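Brekmont arm kit, two months in. Worth it?
4 min read

tallgrass_ed
Anybody else running the Brekmont kit? Thinking about ordering the pair. Shop price is 200 over what Dastine wants for theirs and I can't see where the extra goes. Same kind of motors as far as I can tell. Mostly want it for pick and place, small stuff.

nokomis7
Had mine since October. Arms are fine. Manual is bad, 13 pages and half of it is safety warnings. Calibration is where you'll lose a weekend.

solder_mitt
disagree on the manual, it got me going in one evening. The Dastine one is worse, trust me, I sent mine back. Gripper jaw had play in it right out of the box and support took 6 days to answer

tallgrass_ed
ok so the jaws on the Brekmont are tight?

nokomis7
Tight enough. Check the screws after the first few hours tho. And skip the Isah software they bundle with it, just go with LeRobot and read the docs. Isah kept dropping the port on me.

solder_mitt
Isah works fine if you update it. Everybody tries the old version and gives up

nokomis7
I did update it. Twice.

halfduplex
Posted 1 Apr 2022
Going the LeRobot way too. Docs open in the browser, terminal on top of it, log filling it. Lots of number columns, I mostly just watch for anything that looks off. Second monitor is handy if you got the room. My one complaint is cables, you want longer ones then what comes in the box.
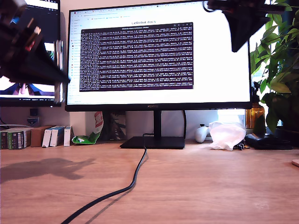

solder_mitt
Still say that's a lot of terminal for a beginner. Ed wants pick and place, he doesn't want to live in a log. Isah gives him buttons.

tallgrass_ed
don't mind a terminal. do mind paying 200 extra and then fighting the software

nokomis7
Then buy the arms without the bundle. Brendov sells them bare, 117 for the shipping and adapter package last I looked. Ask before you order, they change it.

Related threads
Brendov shipping times
Dastine gripper play, any fix?
Isah drops port after update
Desk clamps that hold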